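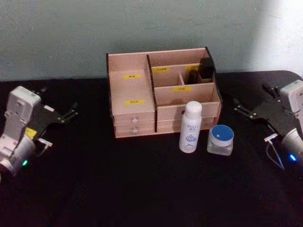 Subject: Re: Closing of the Fotano reading room and transfer of member records

Date: 2018-01-03

To all subscribers of the Usodley Local History list:

The Records Office has received several questions following the notice sent by Ms. Urbańczyk. Her message is quoted in part for those who joined the list after it went out.

> From: Aniela Urbańczyk
> The Fotano reading room will close to visitors while the parish and
> land registers are moved to the Chow building. Requests for copies
> will still be taken by mail. Please do not send original papers
> during this period. The oldest register, begun in 1618, will not be
> issued to readers until its binding has been checked.
>
> Members holding borrowed maps are asked to return them to the front
> desk at Chow. The desk at Fotano can no longer accept them.

The closing will last 21 days. Requests already on file will be answered in the order in which they came in, and members do not need to write again. Each request may cover up to 4 entries. Larger requests should be addressed to Soo-ah Shin, who will reply with a date for the work.

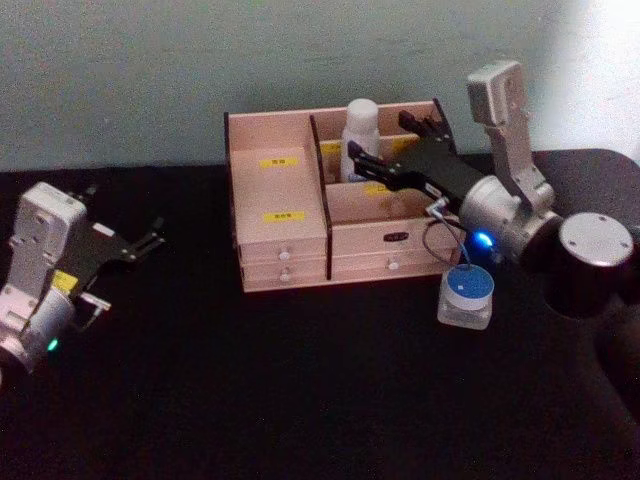 Pale wooden organizer with a dark center divider

Several members asked whether the card index will remain in use. It will. The index holds some 1000 cards, and the surname section has been checked against the registers as far as the letter M. The remainder will be checked after the move. Corrections may be sent to Mei-kuen Lam – please give the surname, the parish and the register page.

Mr. Han has asked whether the typed lists prepared in September replace the older handwritten ones. They do not. Both sets will be kept, and readers should cite the one they used.

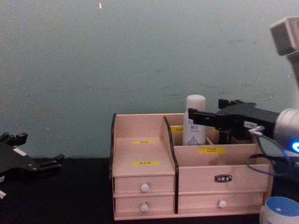 Copy fees are unchanged. Payment should be made when the copies are received, and the request number should be written on the payment slip. Members who paid in advance for visits during the closing may keep the amount as credit or ask for it to be returned.

Questions about the spring talks should go to the program desk and not to this list.

Ye-ji Jang
Records Office, Usodley Local History Society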